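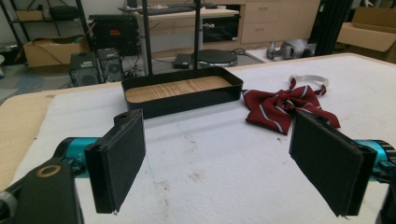
*A bow tie and a tray on the padded table at the Trerkport shared workshop, between the felt-faced fingers of the hand-held gripper.*

**Trerkport workshop builds a gripper that can tidy a dresser top**

TRERKPORT, September 23, 2019 – If you have ever dropped your cuff links behind the dresser five minutes before a wedding, you will have some sympathy for the project that has taken over the big table at the Trerkport shared workshop this fall. Members there are putting together a pair of robot fingers meant to pick up the small, floppy, easily creased things that people wear once or twice a year, and to set them down neatly in a tray.

The build is called Treltska, and it is led by Leonora Lagman, a retired alterations tailor who joined the workshop two years ago to learn how to fix her own sewing machine and (as she tells it, laughing) never quite got around to leaving. She still hasn't fixed the sewing machine.

For now the fingers are worked by hand, with no arm behind them. A person holds the tool, closes it on whatever is lying on the table, and carries it over to the tray, and the group keeps a record of how each try went. Later on the same fingers are supposed to go onto a small arm that two of the younger members have been building at home in a garage on Nakajima Street, though Lagman is in no hurry about that part.

"I spent my whole working life teaching people how to hold cloth," she said. "You don't pinch it like a clothespin. You let it rest between your fingers and you bring it along with you. I'd like us to know how to do that ourselves before we go asking a motor to do it."

The felt on the fingers was her idea. Earlier pads were bare plastic, and satin slid right out of them, while the rubber ones that came next left marks on a silk pocket square that Lagman had been rather fond of. She cut the first felt pair with her good shears at the kitchen table, and the shape has changed only a little from there.

Bow ties have proved the hardest customers so far. The knot is thick, the loops are soft, and an elastic neck strap will catch on nearly anything, so a tie that looks safely picked up can swing around on its way over. The group has logged 667 tries with ties, scarves and gloves, and hopes to reach 800 before the open evening in October, when visitors will be welcome to take a turn.

Money has not been a great worry. The joints were printed at the workshop, and Rendix, the hardware store on the square, gave a box of screws and brackets and let the group pay for the rest at cost. Lagman figures they have spent around $15 a week, and she admits a fair share of that was for coffee and those almond cookies from the bakery next door.

Anyone with old formal wear to lend, the more awkward the better, may leave it at the workshop's front desk with a name pinned to it. Lagman would especially like to have some long evening gloves, and she promises to press everything before it goes home.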